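Himer bench, notebook 2
3/9/20

Shelf layout, continued from February, when we agreed it would take an afternoon.

The rule as it stands: cars on the top board, figurines on the board below. The white shelf goes at the back of the marble floor, well into the corner, legs wiped first because chrome keeps a record of every thumb at Brorness. Cars get a board to themselves on the grounds that they roll, and I'd like them to do it where I can see them. Three across is a comfortable row.

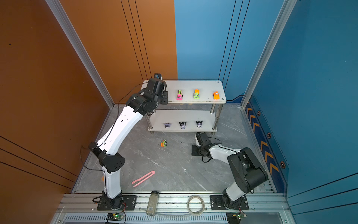

Do the figurines need to stand in the same order each time?
Only the spacing matters. Put the lavender one wherever you like, but leave a finger's width on both sides.

Gap between boards is 200 mm on the Ekeck drawing. I haven't measured it and don't intend to. The purple ones have a lot going on around the head, so set them down feet first and let go late.
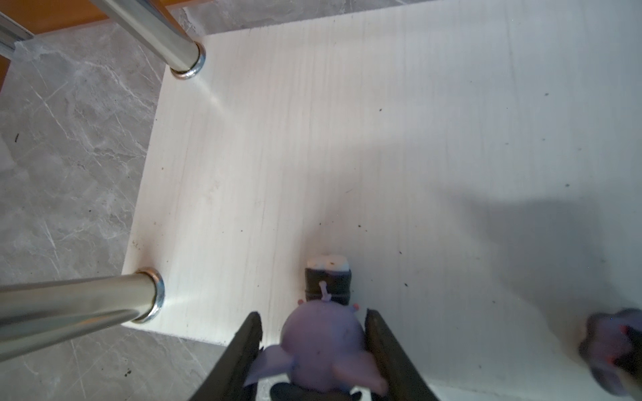
A pencil note in the margin asks why the figurines can't have the top board, given that they are the ones worth looking at. Fair. My answer is that they stand on small feet and I don't want them falling from the upper floor. The pencil has since added "coward."

Cars off the shelf are another matter. They end up on their sides, on their roofs, anyhow, and the marble pattern hides crumbs until you're down at car level. Sweep before you set out, please. I have asked the Donati bench the same thing, in the same tone.

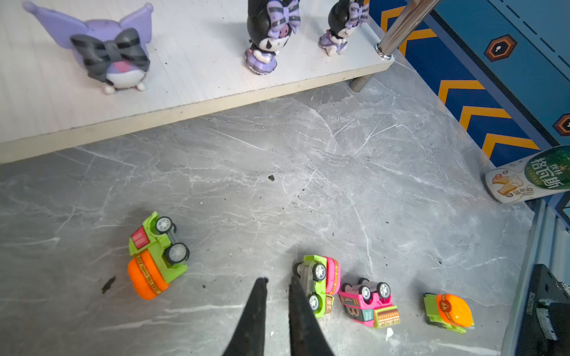 Putting away

Cars back on their wheels, starting from the right end of the top board. Check underneath the shelf. The box list says 24 toys, and I've now typed it up with a separate line for each green-and-orange one, having learned that "the green one" starts arguments.

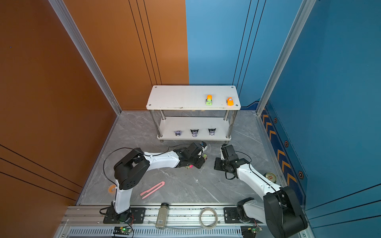 Lowell Tasker

Still to do: new label for the box lid, a softer cloth for the legs, and a ruling on whether pink with green counts as pink. I have it under pink. The pencil disagrees.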